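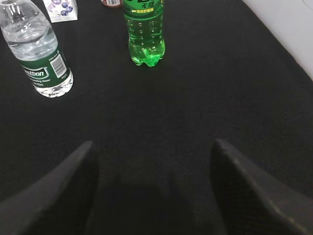 Skevstead Community Hall is reviewing how bottled water is handed out at its public events. A short thread on the arrangements from this spring. (1/5)

Partly used bottles are to be taken home or emptied at the kitchen sink. Please do not leave them on the tables overnight. (2/5)

Attendees who carry a bottle together with other items are asked to use a clear bag. Clear bags may be taken into the main hall without a check at the door. (3/5)
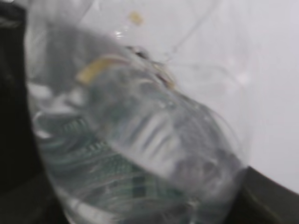
Nafula Mwakyusa asks whether the same bag may be brought back for the next event. It may, provided it is clean and has no holes. (4/5)

The hall keeps 600 clear bags in stock and does not plan to reorder before September. Tables will continue to be covered in black cloth; please report spills to the front desk. Questions may be sent to Percy Tello at the hall office. (5/5)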